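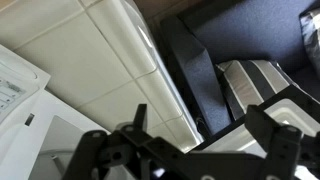 Revising Sentences That Begin With "It Is" and "There Are"
Dalura Writing Office
Guidance for staff and contributors
Last revised September 1, 2020

This page explains how to review sentences that open with "it is," "there is," "there are" and similar phrases. It applies to reports, letters and web pages issued by the Dalura offices. It doesn't apply to quoted material, which must be left as the speaker or writer gave it.

Before you begin

Work on a finished draft. Writers who attempt this revision while still composing tend to lose their line of thought. A passage of 200 words is a suitable length for a first attempt.

Step 1. Find the openings

Search the draft for "it is," "it was," "there is" and "there are," including contracted forms such as "it's." Mark each one that begins a sentence or a main clause. Do not change anything yet.

Step 2. Separate the two kinds of "it"

In some sentences, "it" refers to a thing already named: "The form has changed. It is now shorter." These sentences need no revision, provided the reader can tell which thing is meant. Where two nouns compete, repeat the right one.

In other sentences, "it" refers to nothing and simply fills the place of the subject: "It is necessary to sign the form." Grammars call this the anticipatory or dummy "it." Mark these sentences for Step 3. Statements of time and weather ("It is late," "It is raining") have no natural alternative and should be passed over.

Step 3. Look for the missing person

The dummy "it" often hides whoever is expected to act. Ask who must do what, and put that person or office at the front.

Before: It is required that all invoices be sent to Lambrechts by the end of October.
After: Suppliers must send all invoices to Lambrechts by the end of October.

Before: It was decided to postpone the Zultine report.
After: The editors postponed the Zultine report.

If you do not know who acted, ask the author of the draft. Do not guess.

Step 4. Test each "there is"

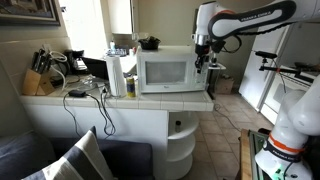
"There is" has a proper use, and writers should not remove it on sight. It brings something new to the reader's attention and holds it back until the end of the clause, where new information is easiest to take in. Compare two ways of reporting the same fact: "There is a small dark container on top of the microwave" and "The small dark container is on top of the microwave." The first suits a reader who has not yet heard of the container. The second assumes that the reader knows of it and wants to know where it is. The choice depends on what has gone before, and the article ("a" or "the") usually shows which is needed.

Revise the sentence when "there is" is followed by a noun and then by "who," "which" or "that."

Before: There are many applicants who omit the second page.
After: Many applicants omit the second page.

Step 5. Check agreement

The verb after "there" agrees with the noun that follows it. Write "there are two reasons," including where the contraction "there's" would pass unnoticed in speech. With a list, usage varies. This office follows the first item: "There is a letter and two enclosures."

Step 6. Read the passage aloud

A run of sentences with the same opening is more noticeable to the ear than to the eye. Restore an original sentence if its replacement sounds forced.

Questions about this page may be sent to Gráinne Duggan, Stevero Building, Room 81. Requests for printed copies should be addressed to Dirk Wuyts, extension 783.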